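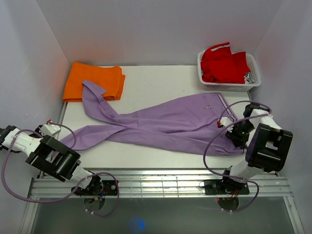

Start from the waistband and the legs will never line up, Mei Thibodeaux wrote under our page on folding shirts. She folds from the hems, holds the trousers upside down by the ankles and lets the weight of the waist pull everything straight before they go anywhere near a table. Several people replied to say they did the same, and one asked whether it worked for elasticated trousers. It does, though there is less weight at the top to help you, so you need to smooth more by hand.

Both ways are covered on this page. The table method comes first. It is the one we teach at Gravcombe, and it is easier on the arms if you have a full basket to get through.

Before you start

Clear a flat surface as long as the trousers. A dining table or the top of a chest freezer will do, and so will a bed if the mattress is firm. Ironing boards are too narrow for this. One leg always slides off while you are dealing with the other.

Keep the unfolded clothes in their basket at a back corner and put finished pieces at the other back corner. The purple trousers at the top of this page are spread between the two, with the basket of red clothing behind the waist and the folded orange cloth behind the legs. One pair takes up nearly the whole width of the table, so take out one thing at a time.

Check that the trousers are dry along the waistband and at the pocket bags. These are the last parts to dry, and a waistband that feels cool is usually still damp. Folded damp, it will make the rest of the drawer smell. Hang it over the back of a chair for an hour and come back to it.

Empty the pockets. Push any pocket lining that has come out back in flat with two fingers.

Laying the trousers out

1. Lay the trousers down with the waist at your stronger hand. If you are right-handed the waist goes to the right and the legs run to the left.

2. Do up the fastenings. Close the button at the waist, then the zip. If there are small buttons at the pockets, do those up too, or they catch on the next pair in the drawer.

3. Untwist the legs. Thin fabrics come out of the wash with the legs crossed or turned over, and the purple pair has both problems: one leg end twists and bends up over the orange cloth, and the other crosses near it before running down towards the front of the table. Don't tug at the cuff. Put one hand flat at the knee, pick up the cuff with the other hand, lift the lower leg clear of the table and let it turn back by itself. Then lay it down again, away from the finished pile.

4. Find the seams. Each leg has one on the inside and one on the outside. When the leg is lying properly, the two seams run along its two edges. If you can see a seam wandering across the middle, the leg is still turned.

5. Straighten the waistband. It should lie square to the legs. If it slants, hold both ends of the band and give it one short pull sideways. A band with its inner side showing has rolled open. Turn it so that the outside faces up all the way along. Striped or contrasting linings make this easy to spot.

6. Smooth from the crotch outwards. The creases there are the ones that show when you wear the trousers, and they go first. Use the side of your hand and push towards the waist, then from the crotch down each leg to the hem. Two passes are enough for cotton. Linen will want more and will not thank you for it.

Making the fold

7. Fold one leg over the other so that the hems meet. Line up the hems first, then the knees, and leave the waist until last. The seat will stick out in a small triangle at the back. Tuck the triangle in so that you have one long straight strip.

8. Smooth the strip once from waist to hem.

9. Bring the hems up to the waistband, stopping a finger's width short. If you take them all the way, the fold gets bulky at the next step.

10. Fold in half again for a shelf, or in thirds for a drawer. For thirds, fold from the rounded end towards the waistband and slip the last third just under the band. The packet will stand up by itself.

11. Turn it over, press down with a flat hand and put it on the pile.

Folding from the hems

Stand up for this one. Hold both hems in one hand, matched seam to seam, and let the trousers hang upside down. Run the other hand down the legs from hem to crotch, closing your fingers a little as you go. The legs will fall into line. Lay the trousers on the table waist first, lower the rest after it, and carry on from step 8.

It is the better method for pressed trousers with a front crease. Match the creases in your hand and they will still be matched when the legs reach the table. It is slower with heavy denim, and a bad idea with long wide legs if you are short, as the waist ends up on the floor.

Different kinds of trousers

Elasticated waists. Stretch the band once to its full width and let go before laying it down. It gathers more evenly afterwards. Fold any drawstring inside the waist.

Jeans. Skip the smoothing, apart from the pockets. Fold in half lengthwise with the back pockets on the outside.

Children's trousers. In half lengthwise, then in half again. Anything more comes undone.

Wide legs. Fold each leg in along its length before step 7, so that both are the same width as the hip. You will have a thicker packet and a much neater one.

Leggings. Roll them. A fold will not hold in anything that stretchy.

Where the pile goes

Folded in thirds, most adult trousers will stand upright in a drawer. We keep ours in an Ostrowski chest with drawers 50 cm deep, filed front to back with the folded edge up. Leave a hand's width free at the front of each drawer. Without it you can't get one pair out without lifting its neighbours, and you will be refolding by the end of the week.

On a shelf, stack with the folded edge facing you and the heaviest pairs at the bottom. Six is a good height. Keep flat pieces such as tablecloths and towels on a separate pile, since trousers are always thicker at the waist end and the stack starts to lean. If you must mix them, turn every second pair the other way round.

For a suitcase, stop after step 9 and lay the trousers across the bottom with the hems hanging over the side. Pack the rest on top, then bring the hems over the lot.

Common problems

The packet springs open. There is air in it. Undo the last fold, press, and fold again. Padded or fleece-lined pairs will always open a little.

One leg is longer than the other. Usually the waistband is slanting. Go back to step 5. If the band is square and the hems still don't meet, match the hems and ignore the waist.

There is a hard line across the knee. The trousers have been folded in half and left under a heavy pile. Fold in thirds instead, or move that pair to the top.

The colours look rubbed along the folds. This happens with dark trousers kept in a tight drawer. Turn them inside out before folding and thin the drawer out.

Readers' notes

Hazel Sorensen keeps a clothes peg on the side of the basket for odd socks that turn up inside trouser legs. She also does all the trousers first and leaves the small things to the end, when the table is clear.

A reader in Mirno folds straight from the line into the basket, in half only, and finishes indoors. She says it halves the creases in cotton. We tried it in October with a load of work trousers and they did come in flatter, though the pegs had left marks at two of the hems. Peg at the waistband to avoid that.

The page on fitted sheets has been updated, and the one on jumpers will follow. Questions about trousers can go in the comments below.

Last updated December 2022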